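Drarthorpe Neighborhood Pantry and Household Store
Progress report to the Adjei Fund, second period
Prepared by Milagros Zapata, project manager

1. Where we are

The store has been open to members for the whole of this reporting period. The grant pays for the lease, one full-time post, one part-time post and the opening stock. All four lines are in use and none is overspent. Membership stands at 90 households, against a target of 50 for this point in the year. We closed the waiting list in June and opened it again once the second weekly session was running.

As you asked after the last report, this one spends less time on the setup and more on what members buy, what it costs us and what has not gone well.

2. Membership

Most new members came through the school and the health center. A smaller number came through the housing office, which began handing out our leaflet with its tenancy packs. We had expected the library to be a main route, but it produced very few sign-ups, and we have stopped staffing the table there.

Members pay a flat fee per visit and choose their own goods up to a points limit. The limit was raised once during the period, for households with more than four people. Two members asked for a written explanation of how points are set for each item. Mawuli Abubakari wrote one, and it is now on the wall by the door and printed on the back of the membership card.

Eight households left. Five moved out of the area, two said they no longer needed the store, and one gave no reason. We write to everyone who leaves and tell them they can rejoin without going back on the list.

3. Opening hours

We began with one daytime session. Members with jobs told us early on that they could not use it, and several were sending older children in their place. From the second month we added a Wednesday evening session, from 5:30 to 8. It is now the busier of the two.

The evening session has costs we did not budget for. The building charges more after 6 p.m., and the part-time post had to be split across two days. Both have been covered from the underspend on fittings (see section 6). They will need their own line next year.

4. Food supply

Our main supplier of dry and canned goods is still Jiler. Deliveries have been complete except for one week, when the order arrived without rice or cooking oil. We bought both locally at full price and Jiler credited us the difference the following month.

Fresh produce remains the weak point. The grower we named in the application stopped supplying small orders. Chin-lung Su found a replacement through the wholesale market, but the minimum order is larger than we can sell in a week, and we threw away more greens than we should have. We now share each order with the community kitchen across the road – they take what we cannot sell within two days. Waste has dropped since then, though we do not yet have a full period of records to show by how much.

Bread is donated and reliable. Eggs sell out at every session. We have not taken on chilled meat and do not plan to before the refrigerator is replaced.

5. Household goods

The application described this part of the store as a trial. Members had told us in the first survey that cleaning products, laundry powder and small kitchen items were the things they went without first when money was short. Food programs in the area do not carry them.

We set aside one section of the store and stocked it from the Floluvness clearance list, which changes monthly. Laundry powder, dish soap and trash bags sell as fast as we can put them out. Light bulbs sell steadily. Small items for the kitchen and refrigerator are slower, and we order them only in single cases. Scented candles and drawer liners did not sell at all and have been given to the school fair.

In the spring survey we had 41 replies. The most common request was for diapers, followed by toothpaste and shampoo. We have prices for all three. Diapers take up a lot of storage space for their value, and we would like to talk this through with you before placing an order.

6. Fittings and building

Shelving came in under budget. We bought secondhand units from a store that was closing, and Barış Şimşekoğlu and two members put them up over a weekend. The saving was used for the evening costs described above, as agreed by phone.

The back door still does not close properly in damp weather. The landlord has looked at it twice. Drahomíra Charvát has asked for a date in writing, and we will send you a copy when it comes. In the meantime the door is bolted from inside at the end of each session.

The refrigerator we were given is old and uses more power than we allowed for. A replacement is the largest single item in the draft budget for next year.

7. Staffing and training

Both posts are filled. Mawuli finished his food safety certificate and is now able to train others. Chin-lung moved from two days to three from the start of the second month. Sick leave was low.

We lost one session early in the period when the only key holder was ill. There are now three sets of keys.

8. Spending

Staff costs are on budget. Rent is slightly over because of the evening charge. Stock is under on household goods and over on fresh produce, and the two nearly balance. Member fees came in higher than forecast, as would be expected with the larger membership, and have all gone back into stock. The full table is in the attached spreadsheet.

9. Next period

We plan to keep both sessions as they are and hold membership at its present level until the produce order has settled. Other work for the period:

A decision with you on diapers and toiletries
A second member survey, shorter than the first
Three quotes for a replacement refrigerator
A written agreement with the community kitchen on shared orders

We would also like to move the reporting date back by two weeks, so that the stock count is finished before the report is due. Please let us know if that suits the Fund.

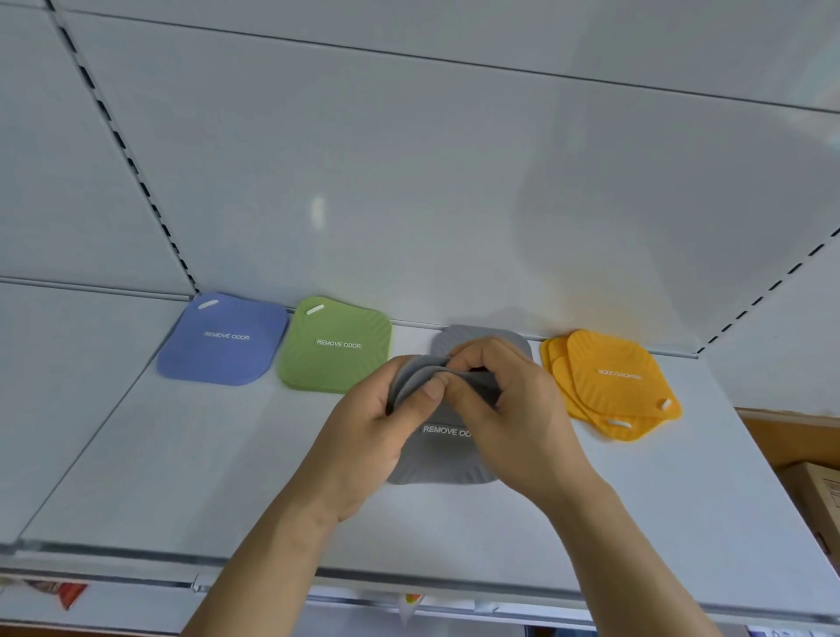 Household goods section: odor-absorbing pads on the shelving.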